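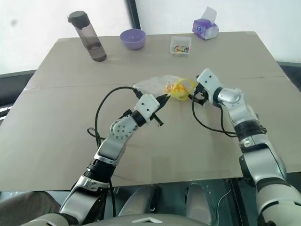 Sorting is putting things that go together, together. That's really all it is! You do it when you match socks, when you put the forks in with the forks, and when you dig out all the green sweets because green is best. You can sort nearly anything small. Look at the little clear box near the back of the table, full of tiny bits in pink, yellow, green and blue, all jumbled up. Could you find a yellow one quickly? Probably. Could you find ALL the yellow ones quickly? Much harder. Jumbled things are slow things.

So. How do you sort a jumble?

STEP ONE: CLEAR A SPACE

A table is good. A floor is fine if there's no baby and no dog. Put down a big flat bit of cardboard if you have one, small things don't bounce so much on cardboard and you won't scratch the table.

Push everything else to the back. Drinks especially. Lid on your water bottle, screwed tight, at the back. Sorting and spills do not mix (Chiyo Nishimura in our Ninasmont group sorted 500 paper stars and then knocked her squash over them. All one big star now.)

STEP TWO: PICK YOUR RULE

A rule is how you decide what goes where. Colour is the easy one. Here are some more:

- size, big ones and small ones
- shape
- what it's made of
- what it's for
- ones you like, ones you don't

One rule at a time!! If you start with colour and then switch to size halfway through you'll have a big red pile and a small pile and a blue pile, and where does a small blue one go? Nobody knows. Start again.

When you've finished with one rule you can use a second rule inside each pile. Colour first, then size. So all the blues, then big blues and little blues. Scientists sort animals and plants like this, in groups, then smaller groups inside the groups. Libraries too. Story books one side, fact books the other, then the story books go in order by the writer's name.

STEP THREE: GET SOMETHING TO PUT THEM IN

Bowls, cups, egg boxes, yoghurt pots. A round plastic bowl is brilliant because you can scoop from the sides and nothing gets stuck in the corners. Boxes have corners. Corners eat beads.

Clear bags are good for afterwards, you can see what's in them without opening. Noisy though. Ask a grown-up where to keep the bags and keep them well away from babies and little brothers and sisters, never ever near a face.

STEP FOUR: GO

There are two ways to do it and people argue about which is faster.

Way one. Pick up the first thing you touch, put it in the right pot. Pick up the next thing. Carry on.

Way two. Choose a colour, say pink. Take out every single pink. Then choose the next colour.

Try both and get somebody to time you. Use the same 50 pieces each time or it isn't a fair test. A fair test means only one thing changes, and here the thing that changes is the way you sort. Same pieces, same table, same person.

Dorin Costache likes way one and Miyuki Hayashi likes way two and they had a race in June. Miyuki won the first go, Dorin won the second, then it was lunch.

WHAT ABOUT THE ODD ONES?

There's always an odd one. A button in with the beads. A bead that's half green and half blue. A raisin.

You can make a pot called ODD. That's allowed, grown-ups do it all the time, in kitchens it's called "the drawer". But if your odd pot gets fuller than the other pots then your rule isn't working and you need a diffrent one.

WHY BOTHER?

It saves time later. It helps you see what you've got, and what you've run out of. And it makes counting easier. Say you wanted to know how many beads were in a big jar. Our Pravcombe group had 1,251 in theirs! They didn't count one, two, three all the way up. They sorted them into little heaps of 5, then put the heaps together in rows of ten heaps, so each row was 50. Then you only have to count rows. There were 25 rows and one bead left over. Nafula Mutiso kept the left over one.

Shops sort, and post offices. Recycling has to be sorted too, glass with glass and paper with paper, or it can't be made into new things.

HAVE A GO AT HOME

You need: a jumble (ask first), four or five pots, a table.

1. Tip the jumble out gently. GENTLY.
2. Say your rule out loud.
3. Sort.
4. Ask someone to guess your rule just from looking at the pots. If they can guess it, it was a good clear rule.
5. Now mix it all up and try a new rule.

Hard version: do it with your eyes shut. Colour won't work any more, so what will? Size, shape, bumpy or smooth. Your fingers are quite good at this, let them have a proper feel.

Very hard version: sort with a pair of kitchen tongs insted of your fingers. Big things first. You'll get cross. Have a break and then try again.

WORDS TO KNOW

Sort: put into groups
Rule: how you choose the groups
Jumble: a mixed-up lot of things
Fair test: a test where you change only one thing

Don't put the small bits in your mouth, even the ones that look like sweets. Then tidy up. Which is also sorting, sorry.

Words by Kumiko Hoshino

Filed under: Little Explainers, Maths You Can Hold, Rainy Days

Search the site Type a word here Go

Contact us | © Gumis Children's Pages | Back to top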